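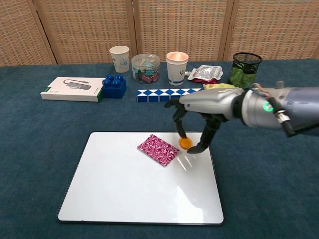

Midwood needs a late bus more than it needs a prettier bus stop, one reader wrote to me over the weekend, and I have to say my inbox is mostly on that side. So I went to last night's transit meeting to see what we're getting.

Well, we're getting the bus! Starting in January, the Route 191 will run until midnight on weeknights (it quits at 9:40 now, which I know far too well after walking home from the Gebru movie house more times than I'd like). The vote was quick and there was some clapping at the back, and I may have joined in.

The catch is the route. The late runs will skip the hill and go straight down Standar Avenue, so if you live up by the reservoir you'll still have a hike at the end of the night. A woman from up there asked if the last bus could swing around, and was told it would add 11 minutes to the trip. She didn't look thrilled – I wouldn't be either.

Money came up, of course. The town is putting in $2,860 a week for the first six months, and Pitari, the company that runs our buses, says it wants to see 135 riders a night before it will talk about keeping the service going. The 9:40 gets nearly 100 people on a good Friday, so that's a stretch but not a crazy one.

And the bus stop? The new shelter outside the library is still happening, with a bench this time. Work starts once the sidewalk is fixed. The draft timetable is up at the library desk, and you can leave comments there until the end of the month.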